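Kit Day at the Dornham Juniors

Every July, when the season is behind us and the new one still feels a long way off, we get all the team clothes out, see what has survived, and fold it up again for the next bunch of kids. It takes most of an afternoon and a good deal of tea, and I enjoy it more than I probably should. 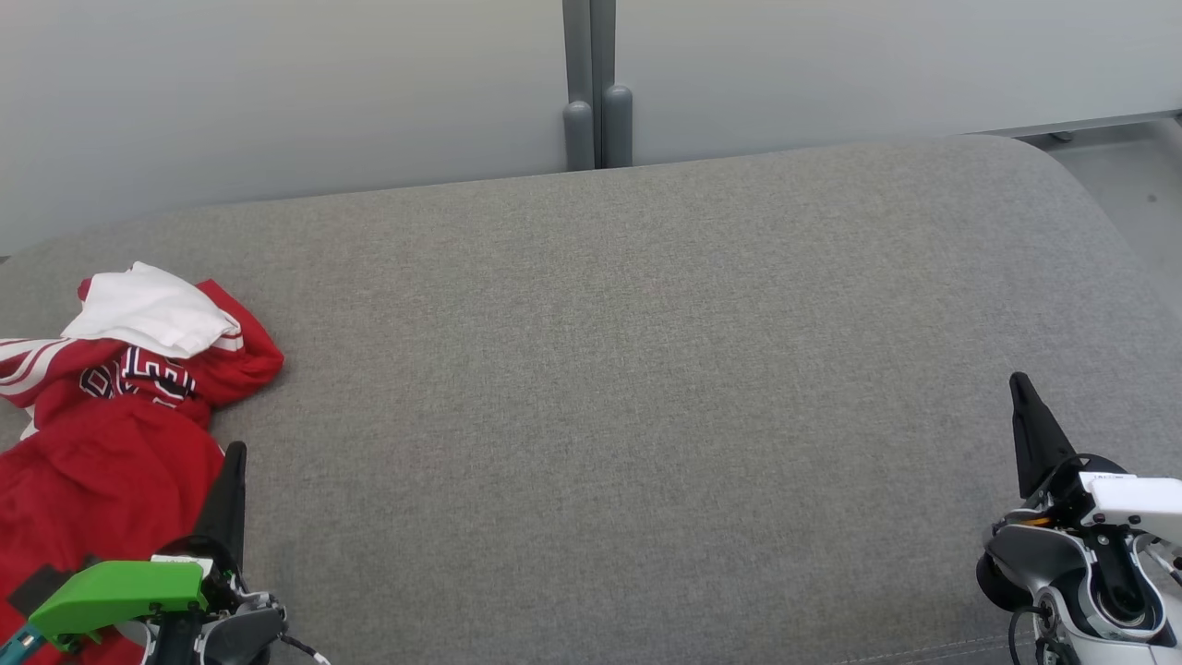 Words and gallery by Yanling Ye, Dornham

First up, one of the red tops with the white stripes and the big lettering, still in a heap and waiting its turn. I have a real soft spot for these. Red was Ziad Haddad's choice back when the club began, and he will tell you at length that he wanted to be able to find his own players in the fog. We own 58 of them now, in every size from tiny to nearly grown, and I think I have sewn a button or a patch onto most of them at one time or another.

The folding itself is easy once you get going. Sleeves in, sides in, bottom up to the collar, and smooth it down with the flat of your hand. Chunhua Li does hers in half the time I take, and hers stay folded, too!

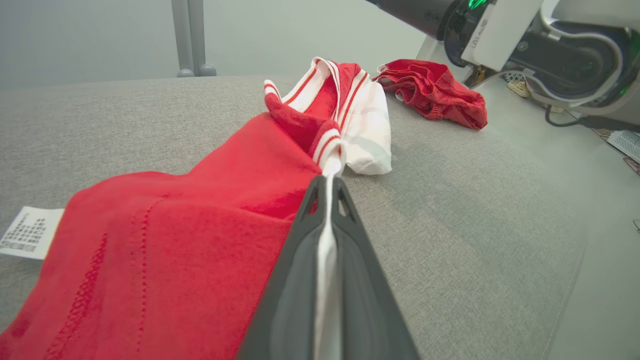 Sorting comes before folding, and I will always say so, even though it is the dull part. We go by size first and then by how much life is left in the fabric. The care label poking out at the side of the red panel is the bit I look for, and after that I check the striped cuff, where little fingers do all their tugging. Small red things get a pile of their own – you can spot one bundled up farther back – and we get to those last.

We stopped for cake at four o'clock (lemon, from Hüsnü Yazıcı, and very good it was).
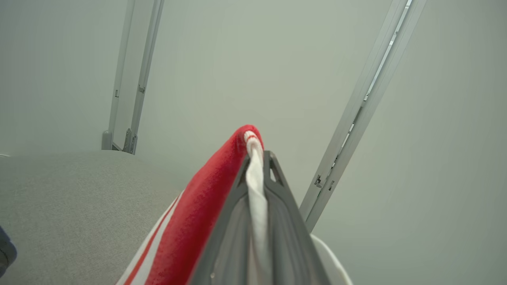
My mother taught me to fold on whatever flat place was free, and I still do it her way, with the piece laid over once and the edges brought together before anything else. Thin stripes are a great help with this. On a red and white piece with two narrow red lines along the border, you can line one edge up with the other and know you are straight. Sihan Shao prefers to roll, and we have agreed to differ.

Everything goes back on the shelves by size, and families can come and pick up their sets from me any evening after six. If you have a top at home that your child has outgrown, please do bring it along – we can always find somebody to wear it.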